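Give Me a Round Table

Every time friends ask what they should buy first for a new apartment, I give the same answer, and I give it loudly: a round table! Get the sofa later. Sit on the floor if you must. But get a round table, a big one, and put it where people will trip over it on their way to anything else.

I grew up eating at a long rectangle in Revham, and I still remember the seating. Two people had the ends, the rest of us had the sides, and whoever sat near the kitchen did all the getting up. You talked to the person across from you and maybe the one next to you (if they weren't chewing). At a round table there's one conversation, and everybody's in it.
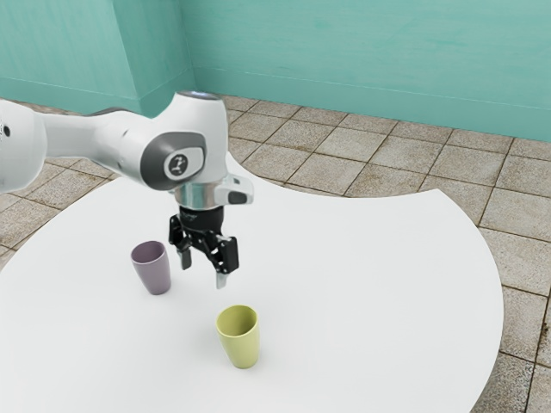
A big round white table.

My own came from a secondhand place in Lorance. I paid 900 for it, which was more than I'd paid for my car's last two repairs put together, and it took up so much of the room that I had to give away a bookcase. I've never missed the bookcase. The table seats seven in comfort, eight if somebody's willing to straddle a leg, and over 20 years it has hosted taxes, jigsaw puzzles, a great many birthday cakes and one very long argument about soup. 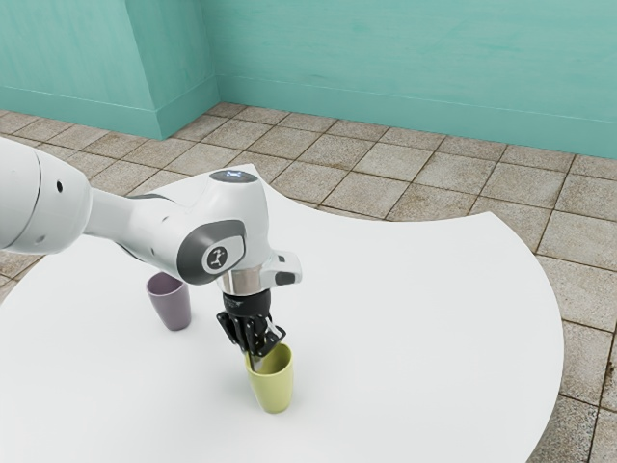
I know the case against. Round tables don't push up against a wall, and they waste the corners of a room. Fine! Let the corners go. We give plenty of floor space to things we hardly use, and a table gets used every day, often by people who only meant to stop by for a minute and are still there at 8, asking if there's any more bread.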